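Notebook, Wednesday, February 5, 2020
Moving the Flomora session records to the new index layout

Picking up where I left off with the slow lookups. Kelechi asked me to write this one out properly, as he'll be the one answering questions about it while I'm away in March, so I'm going to ramble a bit and put in the wrong turns as well.

What we had this morning
The Flomora database keeps one document per session, and inside each one there's an array of events that grows as the session goes on. It was a lovely simple design when Uchenna set it up and I still like it! But the sessions have gotten longer, and the report page on Rokaddale (our staging box, for whoever reads this later) was taking 92 seconds to open. The query asks for a site name, a date range, and an event type, sorted newest first. We had an index on site and another one on date, and I had sort of assumed the server would put the two together for us. It was picking the date one and then wading through every site to find ours.

First try
I built a compound index with date first, then site, then event type. I did this mostly out of habit, and I should have drawn it on paper first, as Temitope has told me more than once. The explain output looked a little better but it was still reading far more keys than it returned. With the range field at the front, everything after it is only good for filtering. I left it in place over coffee to see if the page felt any quicker, and it came in at around 60, so some help, but nothing I'd want to show anyone.

Second try
Site first, then event type, then date descending. So the exact matches go at the front and the range and the sort share the last field. Dropped the first index, built this one in the background, and went to bother Georges about his import script while it ran. When I came back the page opened in 4 seconds. The in-memory sort stage is gone from the plan too, which makes me very happy — that was the part that kept falling over on the big sites.

One thing to watch: event type lives inside the array, so this is a multikey index, and it's a good deal bigger on disk than the old pair. Rokaddale has the room for it. I haven't checked the production machine yet and I don't want to guess.

The writes
Georges was worried about inserts slowing down, and fair enough, every event we push now touches the bigger index. I ran his Grillero load script twice, once with the old indexes restored and once with the new one. The new one was 5 percent slower on writes. We talked it over and both of us think that's a fine trade for the report page, but he'd like Ngan-ling to agree before it goes any further, and so would I.

Leftover from the first try: I forgot that the nightly job had a hint in it naming the old date index. It failed right away with a bad hint error once I'd dropped that index. I've taken the hint out and the job now picks the new index by itself. Please, if you add a hint anywhere, put a note in the job's readme so the next person can find it (I'm saying this to myself as much as anybody, that hint was mine).
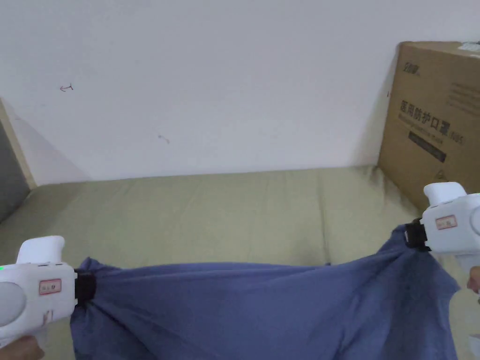 Still to do
— Ask Ngan-ling about the write slowdown and show her both load runs. They're in the shared folder under my initials.
— Check free disk on production before building anything there.
— Split the event array out into its own collection? Uchenna and I keep going around on this. It would get rid of the multikey business altogether, but there are 2 services that read the session document whole and they'd both need changing. Parking it for now.
— Look at the empty-array case. Sessions with no events get a null key for event type, and I'd like to be sure the report page skips them.
— Kelechi to try the page with the widest date range he can think of and write down what he gets under this entry.

Old index definitions are saved in a text file next to the load runs, in case we have to put them back in a hurry.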